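Rikora Schools Opens Applications for Student Sports Leader Program

Rikora Schools will begin accepting applications in February for a student sports leader program covering its elementary and middle campuses. The program is supported by a grant from the Hägglund Foundation and is open to students in grades five through eight.

Students accepted into the program will learn to plan and lead short games for younger classes, referee recess tournaments and assist coaches at after-school practices. Training will take place during the school day and will be led by physical education staff from the Ollik campus. No previous experience on a team is required.

The program has places for 61 students in its first year. Applicants will be asked to submit a one-page letter and a recommendation from a teacher or coach. Families who need the application form in another language may request one from the school office.

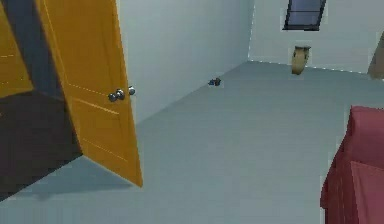

An open paneled door with round metallic knobs.

The grant also provides $300 to each participating classroom for balls, cones and other playground equipment. Purchases will be approved by the physical education department and shared among grade levels where possible.

Students who complete the training will take part in the Wesico Field Games, where they will run activity stations for the lower grades. The games will be held in two sessions, with the second beginning at 2 p.m. Families are welcome at both.

Application forms will be available at the main office of each campus and in Room 602 at the Ollik campus. Completed forms should be returned to the student's homeroom teacher. Applicants will be notified of decisions in writing.

Media inquiries may be directed to the Rikora Schools Communications Office.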